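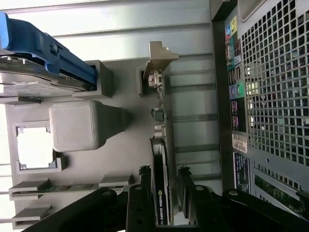 Ticket: wrist cam stream lagging gripper state, GPU removal task
Opened by: Palesa Pillay
Status: open

Batch 6, 476 episodes recorded. 44 have wrist video behind the gripper log by 2 frames or more. Fingers close in the log, still open in video. Useless for training as is.

Tried:
– new USB cable, no change
– restarted recorder between episodes, helps for a while then drifts agian
– lowered exposure, no diference

Themba – can you check timestamps on the Mapplebeck box? Think it lost clock sync.

Bad ones tagged "lag", dont delete yet.

14:20 TZ: sync was off. Back on, rerunning 6 now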